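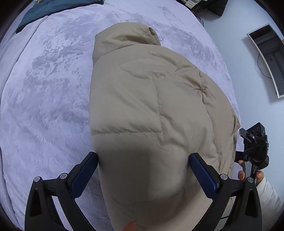
*Beige puffer jacket, folded, on a plush blanket.*

## Putting winter coats away until fall

Wait until June if your springs run cold. Empty every pocket, close the zippers, and read the care label before anything touches water.

1. Wash on a gentle cold cycle with a small dose of liquid detergent. Run a second rinse.
2. Dry on low with 3 clean tennis balls. Down can take several cycles — stop and break up clumps by hand between them.
3. Hang the coat overnight. Any damp spot left in the filling will smell by fall.
4. Fold the sleeves in, then fold once across the waist. Don't press the air out.
5. Store in a cotton bag on a closet shelf. Vacuum bags save space but flatten down over a long summer.

Wool coats go on wide hangers instead. Brush them first, collar and cuffs especially, and leave a gap between each one.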